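# Call for home bakers: the Vurnwood rye bread swap starts in November

We're looking for people who bake bread at home and would like to spend one winter baking the same loaf as a bunch of strangers. You don't have to be good at it. You do have to be willing to write down what you did, including the parts you'd normally keep to yourself! 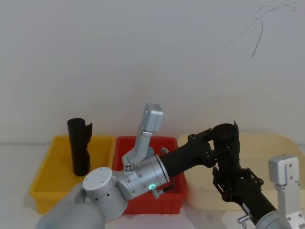 The loaf is a plain sourdough rye, the kind that used to be baked every week in the farmhouses around Vurnwood and is now mostly found in one or two kitchens and in people's memories. We have four handwritten recipes for it and they disagree on almost everything. One wants the dough left overnight by the stove, another says three hours and no more. One has caraway, one has caraway and fennel, and one says only "seeds as usual," which has kept us arguing since spring. We want to bake all of them, many times, in many ordinary ovens, and end up with a version that a beginner can follow.

## What you'd be doing

From November through the end of February, you'll bake one loaf every two weeks. Each time we send out a recipe sheet (on a Monday, so you have the week to plan), and you pick whichever day suits you. You bake, you let it cool all the way, you eat some, and you fill in a two-page log. The log asks for your kitchen temperature, your timings, how the dough felt, and what the bread was like on day one and day three. Rye changes a lot by day three, so please hide a piece from your family.

Once a month we meet in the upstairs room at the Daltov Street library and put all the loaves on the tables. These evenings are the best part. Bring butter if you can, and bring your failures too — last year somebody's collapsed brick of a loaf taught us more about our starter than all the handsome ones put together. We start at 6:30 p.m. and usually wind up by nine, though the seeds discussion has been known to run over.

## What we give you

- Whole rye flour for every bake, 800 grams per loaf with enough left over to feed your starter
- A jar of starter from the project's mother culture, which goes by the name of Filip
- A dough thermometer and a loaf pan, both yours to keep
- A printed copy of the finished recipe book, with your name in it if you want it there

We can't pay for your time. We do cover bus fare to the monthly evenings, and if running your oven is a worry for you, tell us and we'll sort something out quietly.

## Who we're looking for

We have 17 places. We'd love a real mix: people who bake every weekend, people who have made bread twice, people with tiny ovens, people with old gas ovens that only know two temperatures. If you grew up eating this bread, please, please apply, even if you've never baked it yourself. Your opinion of the crust is worth a great deal to us.

You should be able to:

- get to Vurnwood for at least three of the four monthly evenings
- bake in your own kitchen, with an oven that reaches 450°F
- keep a starter alive for four months (we'll help, and Filip is hard to kill)
- write short, plain notes in English

You need to be 18 or older. Teenagers are welcome to bake alongside a parent who has signed up, and one log per household is fine. All the recipes contain gluten, and two of them use malt syrup and a little buttermilk, so this won't work for everyone. A second round with oat and buckwheat breads may happen next fall if the mill at Mutar can supply us.

## How to apply

Write us a letter or an email of no more than 3000 characters. Tell us what kind of bread you eat most days, what your oven is like, and one thing you've baked that went wrong. We don't need photos or a resume. If you have a family recipe for rye, copy it out and send it along, however short or puzzling it may be, and mention where it came from if you know.

Paper applications can go in the box at the library's front desk, marked "Rye." For email, the address is on the poster next to the same desk and at the bottom of the library newsletter. We read everything and answer everyone, usually within two weeks. If we can't fit you in this time, you're still welcome to come to the tasting evenings and eat.

Starter pickup is in the first week of the project. Bring a clean jar with a lid — a pint jar is plenty, and please don't screw the lid down tight on the way home.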